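The blue plaid cloth on the seat

November 2021
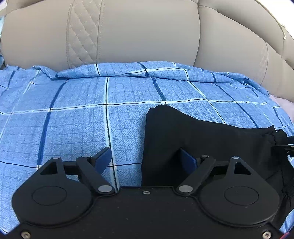

Blue plaid over the beige leather, with the black thing still waiting for its place.

I wanted to write about the car for a long time. My mother tongue has a special word for the mess that collects in a car, and I did not find a good one in English. "Clutter" is near, but clutter sounds small, like coins and pens. In our car it is mostly cloth. Jackets, scarves, blankets, bags made of cloth, and other bags inside these bags.

We bought the car used, from a dealer in Potley, and I must admit that I chose it for the seats. They are beige leather with a quilted part, stitched in small diamonds, and a big round side which holds you well when the road turns. My husband looked at the engine and the tires. I sat in it and touched the stitches. He still tells this to our friends.

Beige leather is a beautiful thing and also a punishment. In the first month I was afraid of everything: blue jeans, pens, chocolate, rain. I read that new jeans can leave color on light leather, and after this I could not sit in peace. So I put a cloth over the seat. At first it was an old bed sheet, but it slipped down each time somebody got out, and it looked as if we were painting the ceiling. Then I found the blue plaid in Stovau, at the market behind the station, where a woman sells fabric that is left from the factories. I took 3 meters of it. I like that it has the dark lines and the white lines both, so it goes with many things, and a small stain is difficult to find on it.

It does not fit, of course. I never cut it to the form of the seat, I only lay it over and push the edge into the gap at the back. It always makes a thick fold there. I tried to pin it once and then I understood that pins and leather should not meet, so now I live with the fold.

My system for tidying the car is simple and I want to describe it, although my sister says that it is not a system. I do it on the seat and not in the house. Before, I used to carry all the things inside in one big armful, and they stayed on the chair in the hall for a week, and later they went back to the car exactly the same. Now I open the door, I make the cloth more or less flat and I use it as a table. I take one thing, I look at it, I decide. If it is clothing, it is folded and it goes in the house pile. If it is for the car, it goes back to its pocket or to the trunk. If I don't know, it stays on the plaid until the end.

The black things are the most difficult. I have too many black things made of soft fabric, and when they are crumpled they are all the same animal. A black bag, a black scarf, the black cover of an umbrella: I must pull each one open to know what it is. I promised myself to buy the next ones in red or yellow. In the shop I forget this promise every time.

Cables are the second problem. I don't like when a wire travels together with fabric, it catches on the threads and then you pull and make a hole. I lost a good sweater this way in June. For the cables I have a flat box from Flokico, the kind with a lid that clicks. It was not expensive and it fits under the front seat. The trouble is only that everybody in the family must know about the box, and for the moment it is me alone who knows.

After the folding I take the cloth off by the four corners, so that the crumbs stay in the middle, and I shake it behind the car. Please look where the wind comes from before you do this. I wash it at low temperature and I hang it over the balcony, and while it dries I clean the leather. For this I use a soft cloth, a little warm water and very little soap. In the quilted part the dust sits in the stitching, and I take an old baby hairbrush for it, with very soft hair. I go along the lines slowly. It takes me about 17 minutes for one seat if the phone does not ring.

My neighbor Haddadin, who keeps his own car like a hospital, told me that I should finish with a special cream. I bought one and used it two times. The smell was too strong for me and I got a headache on the way to my aunt, so the tube is now in the garage. Maybe for the winter I will try another one, without perfume.

Next I want to sew a real cover from what is left of the plaid, with elastic on the corners. If somebody has done it for a seat with such round sides, please write me how you measured. I have started to draw it on newspaper, and the left side already does not look like the right side.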